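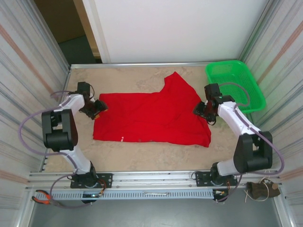
Quem somos

Oi! Eu sou a Songül Duman e comecei a Zenadeck com o Zihan Ren, numa sala emprestada que tinha mais goteira do que tomada. A gente ensina robôs a fazer coisas com pano: dobrar, esticar, virar do avesso, guardar. Parece pouca coisa até você tentar explicar para uma máquina onde fica o ombro de uma camiseta amassada (eu já tentei, e perdi um inverno inteiro nisso).

Nosso jeito de ensinar é mostrando. Uma pessoa comanda os dois braços à distância, faz a tarefa do começo ao fim, e o sistema grava tudo — movimento, câmera, abertura das garras. Depois amassa a peça de novo e repete. E repete mais um pouco! Em março fechamos 557 demonstrações só de camiseta, e o Guoqing Yan jura que sonha com gola.

O Guoqing cuida dos operadores e é quem treina todo mundo que chega. Não precisa ser engenheiro para sentar no comando: uma das nossas melhores operadoras veio de uma oficina de costura e pega o tecido com uma delicadeza que eu não tenho nem com as minhas próprias mãos. O Hafþór Þorgeirsson monta as células, passa os cabos e briga com parafuso. O Zihan fica com os modelos e com a parte chata de descobrir por que o robô insistiu em puxar a manga errada.

Hoje temos três células funcionando e trabalhamos principalmente com lavanderias e confecções. O maior projeto até agora foi com a Wullstead, que nos mandou mais de 69 tipos de peça, incluindo um lençol de elástico que a gente ainda não perdoou.

Se você quiser conhecer o espaço, venha! As visitas são à tarde, a partir das duas, e quem tiver vontade pode experimentar o comando. É só escrever para a gente pela página de contato e dizer quantas pessoas vêm.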